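Kvido Vondráček
Thread, last updated in March

1/ I spent this month teaching a robot arm to handle cloth, and I want to write down what I learned before I forget it. English is not my first language, so please be patient with me. I will try to keep every post short.

2/ The project is called Pukden. We do not write the motions in code. A person moves the robot by remote control, the robot records everything, and later a model learns from these recordings. I am the person. My hands are the teacher, and some days they are not a very good teacher.

3/ First we tried to teach by hand. You put the arm in the soft mode, you hold it near the wrist and you push it through the task. For rigid objects I still like this method very much. You feel the weight, and you feel when the fingers touch the table.

4/ With cloth it was bad. My own arm was always in front of the wrist camera, or my sleeve was. The model then learns that a sleeve is part of the job. I threw away 28 recordings from the first afternoon.

5/ So we changed to remote control. I sit at the Hodden desk with a small leader arm, which has the same joints as the big one. When I bend my leader, the follower bends. The trigger under my finger closes the gripper.

6/ The first difficulty is that I feel nothing. There is no force coming back to my hand. I close the trigger and I must decide from the screen if I have one layer, two layers or only air. After one week the eyes become better at this, but they become tired also.

7/ The second difficulty is the delay. It is small, but for the fabric it is enough. If I lift quickly, I see the cloth where it was and I correct for something which is already finished. My colleague told me to breathe out during each lift. It sounds strange, and I do it now every time.

8/ A question from yesterday: do I look at the robot or at the screen? At the screen only. If I look over the top of the monitor, I use information which the model will not have. Then my demonstration looks very clever and the model cannot repeat it. We turned the desk to face the wall.

9/ Our rule for one recording: 20 seconds, one grasp, one lift, one placing. If I miss the grasp, I may try again one time inside the same recording. We keep these. A model which has never seen a second try does not know how to make one.

10/ What we do not keep: the recordings where I hesitate. If I hover above the cloth for a long moment while thinking, the model also learns to hover. Vumier, our old test policy, was famous in the lab for this. It could stay above a towel until somebody switched it off.

11/ The numbers, for those who asked: we have 436 good recordings of soft fabric now. I made most of them. In one session I do not do more than two hours, because after this my lifts become lazy and all of them look the same.
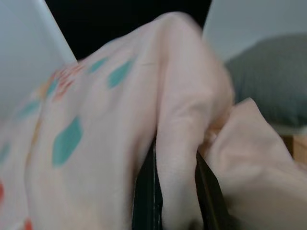
12/ Printed fabric is my favorite material for teaching, and I argued for it in our group. On plain white cloth I often lose the folds on the screen and I do not know how deep I am. With a pattern I have something to follow. The teal and orange patches on this pink one help me very much, for example, when the cloth stands up in a thick fold between the two black fingers: I look at how a patch bends, and I can judge the slope. I do not know yet if the model uses the pattern in the same way. My colleague thinks that it will depend too much on the print, and he may be right.

13/ For this reason the next set will be mixed. Half plain, half printed, and some pieces with stripes, which I expect to be the hardest for me. The stripes make my eyes jump.

14/ Small advice if you start with this work. Lower your chair. Put the elbow on something. Write the name of the operator in every recording, because two people never lift in the same way and later you will want to know whose lift it was.

15/ And change the starting position of the cloth each time, also when you are bored. I used to drop it from the same hand at the same height. It made 8 sessions which were almost one session. I found this out only when I played them side by side.

16/ Somebody asked about the Poirier method, where you wear the gripper on your own hand and there is no robot at all. We have not tried it. I would like to, mostly for the feeling in the fingers which I miss. If you have used it with thin fabric, please write to me how you keep the hand steady.

17/ Tomorrow morning I begin with the stripes. I will add to this thread when I have the first set.

Get new posts from this author by email. You can unsubscribe at any time.

We use cookies to remember your settings. By continuing to read you accept our cookie policy.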